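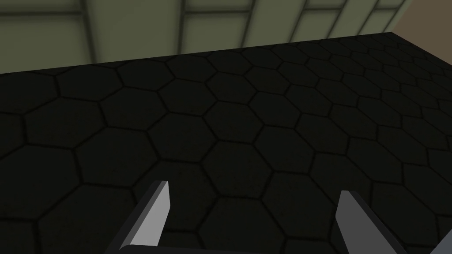 Setting up the Rokness two-finger gripper in the Festden simulator

Last updated: June

Filed under: Tutorials > Grippers and hands > First steps

If you've just bought the Rokness starter licence, welcome! I spent a good few evenings getting the gripper to behave in Festden before I ever let the real one near my workbench, and I'd gently encourage you to do the same (my mugs are all still in one piece, which I put down to this entirely). You'll want a cup of tea and perhaps 20 minutes for the first run through.

Start by opening Festden and choosing New Workspace, then Bare Table. Please resist the temptation to load one of the busy kitchen layouts straight away, lovely as they are. With nothing on the tabletop you can watch the fingers and only the fingers, and the hexagon pattern gives your eye something to judge movement against when you nudge the arm about.

Next, go to Add Hand and pick the Rokness two-finger. Switch to the wrist view. You should find the fingers coming up from the bottom of the window, leaning in a little towards each other, with a good wide gap between them. If all you get is tabletop, the view is mounted too far forward, so bring the Offset slider back until both fingertips show. I like to see a fair bit of each finger, though Hélène Melnyk, who taught me most of this, keeps hers much tighter.

Now for the opening and closing. In the Hand panel, set Travel to 900 and leave Speed at 2, whatever the quick-start card tells you. Press Close and let it finish, then press Open. Do that a few times over. What you're after is both fingers moving evenly; if one lags, click Re-zero and try again before you go touching anything else.

Once that's going nicely, tilt the wrist with the arrow keys. The far edge of the table will slope across your view, and that's quite all right. It bothered me no end at first, and I kept trying to straighten it! Leave it be and keep your attention on the gap.

Save the workspace under a name you'll recognise later. Mine was called "test test new" for months and I really don't recommend it.

As for whether the licence is worth having, I'd say yes for a beginner, with a small grumble about the help pages, which still refer to menus from version 2. Amrit Robichaud has written up the part on placing your first block, and you can go on to that whenever you're ready.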